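Sorting Picture Cards in a Shared Study Room
Project report, Statness course, 27/10/2020

1. Background

Our project looked at how loose picture cards can be stored so that a person can find one quickly and put it back in the right place. The cards come from the Tovum vocabulary set, which the study room at Medgate lends out. Before we started, the cards were kept in a shoebox and came back in no order. The set has 80 cards, and we used 30 of them.

2. Building the organizer

We made two versions. The first was a flat tray with the cards laid face up. It took too much of the table and the cards slid over each other when the tray was moved. The second stands the cards on edge, with thin walls between them. We cut it from packing cardboard with a craft knife and glued the walls in parallel. The slots had to be cut again once – the first ones were too tight and bent the corners. 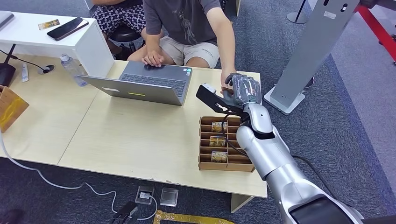

The upright version was the one we tested. It needs little room, so a laptop can stay open on the same table. With one card to a slot, as with the three standing in the brown cardboard organizer, the pictures stay upright and there is a wall on each side to keep them apart. When every slot was full, the front card hid most of the ones behind it, and people tipped cards forward to look.

3. Results

We ran 177 searches in total. Cards were put back in the wrong slot 19 times, mostly when two pictures had similar colors. Labels on the walls helped, but the pencil was hard to read from a chair.

4. Next steps

In November we want to try slots that step up toward the back, and thicker cardboard for the base. The glue also needs longer to set than we allowed. The cutting plan is in the appendix.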